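Revision of an Entry

The entry for Nalovton in the Garrido guide ran to 26 lines in the edition I was sent to revise. It covered the lower church, the steps, the upper chapel, the spring behind the altar, the market hall and the bus. It had been carried over from one edition to the next with changes only to the fares.

My instructions were to confirm each statement on the ground, strike what was false, and keep the length the same. The office gave two nights for this. I arrived from Clukdale in February on the afternoon bus, which stops at the lower church and turns around there.

I checked the lower church first. The guide said it was built of gray stone with a square tower, that the door was on the north side, and that pilgrims left their walking sticks in the porch on the last day of the route. The stone and the tower were correct. The door was on the north side. There were sticks in the porch, in a rack, with a label asking people to take them home again. I wrote "rack provided" in the margin and took out the word "touching."

The guide gave the number of steps to the upper chapel as 435. This figure also appears on the sign at the foot of the hill, on the postcards, and in the name of the cafe. I walked up counting and arrived at 435, which surprised me. Figures of this kind are usually wrong by the second edition. On the way down I counted again and got the same result. I put a check mark beside it.

The difficulty was with line 14. It read: "The chapel is kept locked. Ask for the key at the house opposite, where the woman will want to know which way you came."

The house opposite the chapel was not there. There was a level area of grass with a stone threshold at the front edge and a water pipe capped at knee height. The chapel was locked. I looked through the gap beside the hinge and could make out nothing except that the floor was lower than the ground outside.

Standard practice in such a case is to strike the line and put "closed to visitors." I wrote this in pencil. Then I went back down, had soup, and asked the man at the cafe how long the house had been gone. He said it had come down after a wet winter, before he took over the lease. I asked who held the key. He said the house opposite.

I said there was no house opposite. He said he knew that.

I asked at the parish office, which is one room beside the market hall. The clerk there consulted a ledger. The ledger listed the keys of the parish by door, and for the upper chapel it gave "house opposite." I asked whether the entry had been reviewed. She said it had been reviewed every year and showed me the initials. I asked where a person would physically go to obtain the key. She thought about this and said that people generally went up.

The next morning I went up. It was before eight and there was frost on the steps. Frost is a legitimate subject for a guide and I made a note of which side was in shade. At the top I stood in front of the chapel, and then, with no better procedure available, I crossed to the grass and stood at the threshold stone.

There are three old routes into Nalovton. The east road comes over the pass from Drillent and is the one most pilgrims use. The river path comes up from Clukdale, and the bus now follows most of it. The third comes through the woods from the north and is hardly walked. Our guide gives it a single sentence, advising boots. Each route had its own custom on arrival. Those from Drillent rang the bell at the lower church. Those from the river washed their hands at the trough. Those from the woods went straight up the back of the hill and came to the chapel from behind, without passing through the town at all.

I had come by bus, and from the threshold stone I said so aloud. I record this for completeness. Nothing followed. A dog went past on business of its own.

I walked around to the back of the chapel to look for the spring overflow, which the guide places "at the foot of the rear wall, in all seasons." It was there and running. The path from the woods came in beside it. Sitting on the wall by the path was an old woman in a green coat with a bag of bread. She asked me which way I had come.

I said from Clukdale, on the bus. She said that in that case I should have washed my hands, and looked at the overflow. I washed them. The water was very cold. She took the key out from under the bread and gave it to me, and told me to lift the door as I turned it.

I asked if she lived in the house opposite. She said she had until it fell down. She now lived at the bottom of the hill, on the street behind the market, and came up in the mornings by the back path, where the slope is easier. She sat behind the chapel to be out of the wind. If people came to the front and found no house, some of them went away, and some of them walked around. She did not consider that either group needed help from her.

I asked whether it would be convenient if the guide gave her present address. She said it would not. People would knock at dinner. I asked whether the guide should say that she sat behind the chapel in the mornings. She said she had sat there this morning. She could not answer for a book.

I opened the door, lifting it as instructed. The chapel is small and has one window. The spring comes up behind the altar in a stone basin and leaves through a channel in the floor, which accounts for the floor being low. The guide said there was a smell of iron. There was a smell of iron. The guide said the walls were painted with a procession in three parts, one for each road, and that the paint of the third part was the best preserved. I checked this with a flashlight. The people from the woods had kept their faces. The people from Drillent had been touched so often by visitors that they were outlines. The river people were in between.

In the lower corner, where the river people ended, someone had painted a woman seated on a wall with a bag. Her coat had lost its color. I have no training in dating paint and I did not attempt it. The guide did not mention her. I considered that adding her would take the entry to 27 lines, and that something else would have to go.

I returned the key. She asked what the book said about her. I read her line 14. She had me read it again and said it was correct except for the house.

On my second evening I sat in the room over the cafe and revised the entry. The fare from Clukdale had gone up. The market hall now closed at noon. I corrected both. I cut the sentence on the view, which had described a row of poplars that had been felled, and this freed one line. I used it for the rack.

Line 14 took most of the evening. I tried a version with the grass in it, and a version with the back path. The best version was accurate in every part and would have brought 300 people a season to the wall behind the chapel, with the page open at her. I erased it. What I sent to the office read: "The chapel is kept locked. Ask for the key at the house opposite, where the woman will want to know which way you came."

The office replied to ask if the line had been verified. I replied that it had.

The new edition appeared in the spring with the entry at 26 lines. I have been sent since then to Drillent, where the bell was as described, and to two other towns on the east road where very little was. Letters to the guide are passed on to the reviser responsible. For Nalovton I get a few each year. Some complain that there is no house. Some of them thank us for the advice about boots. One, from a walker who had come down through the woods, enclosed a crust of bread in a paper napkin, with no note, and I filed it under the town.

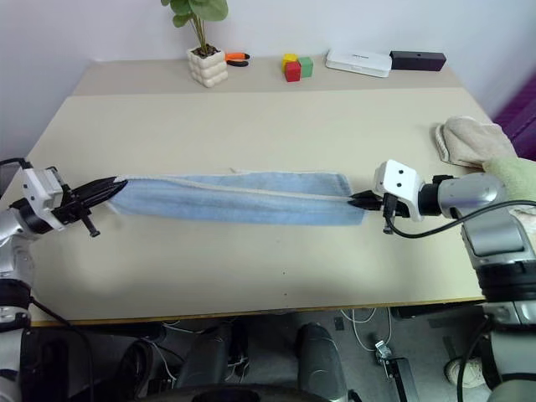
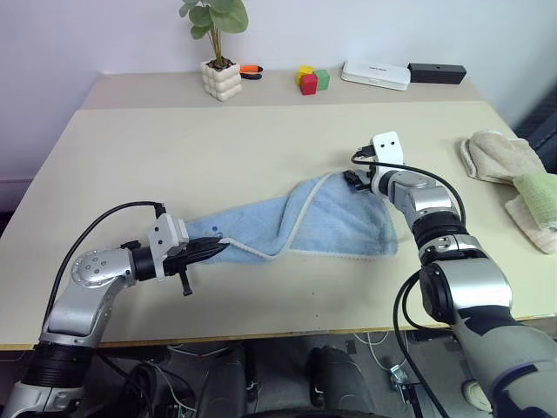 The last letter I received on Nalovton was a single line. It asked: which of the three routes reaches the upper chapel without climbing the steps?

My reply was also a single line. The north route through the woods comes up the back of the hill and arrives behind the chapel, beside the overflow of the spring.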